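Skasten cell, unit 1885 – inspection checklist after dropped-part fault
Site: Gruratby
Date of inspection: December 13, 2018
Previous full inspection: May

1. Emergency stop, pendant – PASS. Arm halts and brakes engage.

2. Emergency stop, door side – PASS. Button stiff, to be replaced at next service.

3. Brake hold, all joints – PASS. No drift seen during the hold period of 900 seconds.

4. Grip on loss of power – FAIL. Part released when supply to the hand was cut. Repeated, same result. This matches the original fault report.

5. Hand controller settings – FAIL. Low-grip alarm had been set to warn only. It should stop the arm.

6. Replay of the pick in Pornamell – DONE. The model was run with the hand holding the red rod at a downward slant, clear of any fixture. Default grip values were used, so the replay covers reach and joint limits only. It says nothing about holding force.

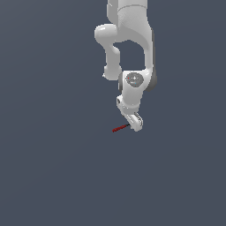
Belay support replied that the warn-only setting is carried over whenever a backup from software version 2 is restored, and that the alarm must be set again by hand each time. They asked for the fault log before agreeing to any change in the restore procedure.

7. Fault log – PARTIAL. The log keeps 3000 entries and overwrites the oldest. First drop not recorded. Later entries exported and sent to Belay.

8. Guard door interlock – PASS.

9. Cable and hose routing at wrist – PASS. Light rubbing on the sleeve, no action.

Result: not released for automatic running. Manual mode at reduced speed is allowed with the hand empty. Items 4 and 5 to be retested together – a pass on one alone is not enough.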